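Skirero Board > Drones and Aircraft > General

Thread: Tethered drones for watch duty, anyone else excited?

ridgeline_pete
2020-05-25

I've been reading everything I can find on tethered drones this month and I'm hooked! For anyone who hasn't looked into them: it's a multirotor with a cable down to a box on the ground, and the cable feeds it power, so it can just sit up there. The Olilcombe folks have one that goes up to 300 feet and they say it can stay there 23 hours before they bring it down to check the props and motors. Compare that with my own quad, where I start sweating as soon as the battery meter drops under half.

What I like most is that the data can come down the same cable. You can't jam a wire. For a base perimeter or a convoy stop, or even wildfire watch, that seems like a huge deal to me.

So what am I missing? Why isn't every unit in the world using these already?

mudflap_55

Because it's a balloon on a string with extra noise. A small aerostat does the same job, stays up for days and doesn't care if a motor quits. I worked around both. The blimp was boring and the blimp worked.

ridgeline_pete

Ha, fair, but how many people did it take to launch that blimp? And what did you do in wind? I love aerostats too (I have a whole folder of pictures, don't get me started) but you aren't pulling one out of the back of a pickup and having eyes up in a couple of minutes.

mudflap_55

Wind was bad, I'll give you that. We lost one in August in a gust front and it came down two farms over. Helium deliveries were a pain too. I still say a tether tells everybody exactly where you are. Follow the string down and there's your operator.

kestrel_nine

Oh this is my favorite subject! Mudflap has a point about the string, but it's the same with a mast, and people have put cameras on masts forever. You put the box away from the people. On the Holovko system the ground unit can sit 50 yards from the control station.

The weight of the cable is the part I find really fun. Every foot you climb, the drone lifts another foot of cable, so they send high voltage up to keep the wires thin, then step it down on board. But the converter weighs something too, so there's a sweet spot. I spent a whole weekend with a spreadsheet on this and had a great time.
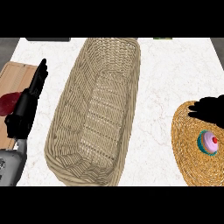

Things I'd want answered before picking one:

1. What happens when ground power quits? There should be a small backup battery on board, enough for a controlled landing. Ask how old the battery is allowed to get.

2. How does the winch handle slack? A gust pushes the drone down, the line goes loose, and now you have cable near props. The good winches sense tension and reel in fast.

3. Can it follow a moving truck? Some makers say yes. I'd want to see it on a bumpy road with a turn in it.

4. Lightning. You're flying a wire. Please have a rule and stick to it.

slow_orbit

Number 3 is where I get off the bus. Puvum had one riding on a trailer at a show I went to and it looked terrific in a flat parking lot at walking speed. I asked about power lines and tree branches and got a brochure. I just don't believe in the moving version yet.

kestrel_nine

I believe in it a little! Slow speed, open ground, short cable. But I agree it's the weakest claim of the bunch, and for a parked vehicle I'd rather have somebody land it before driving off every single time.

tincan_radio

Can I put in a word for the radio side? Everybody talks about cameras and I get it, cameras are cool, but put a relay up there and your handhelds suddenly work behind the hill. We tried that on a search exercise with 11 handhelds scattered through a canyon and it was night and day. Ours was a cheap setup with a short cable and it still beat sending a person up the ridge with a repeater in a backpack.

mudflap_55

OK, that one I'd sign for. Relay work doesn't need a steady picture and you can hide it behind a building. Why didn't you lead with that, Pete?

ridgeline_pete

I didn't know about it! This is why I post here. Tincan, what did the relay weigh? And did you get any noise from the power converter? I've seen people complain that the converter hash gets into everything.

tincan_radio

Under two pounds with the antenna. And yes, there was noise on the low band, bad enough that we moved the antenna out on a longer arm and clipped ferrites on anything that would take one. Better after that, never perfect. I'll dig up my notes on which ferrites.

slow_orbit

Please do post those. I still think Pete should go fly one in real wind before he falls any deeper in love.

ridgeline_pete

Too late for me. But I did write to the Olilcombe people asking if I can come watch theirs go up on a breezy day, and if they say yes I'll bring back numbers.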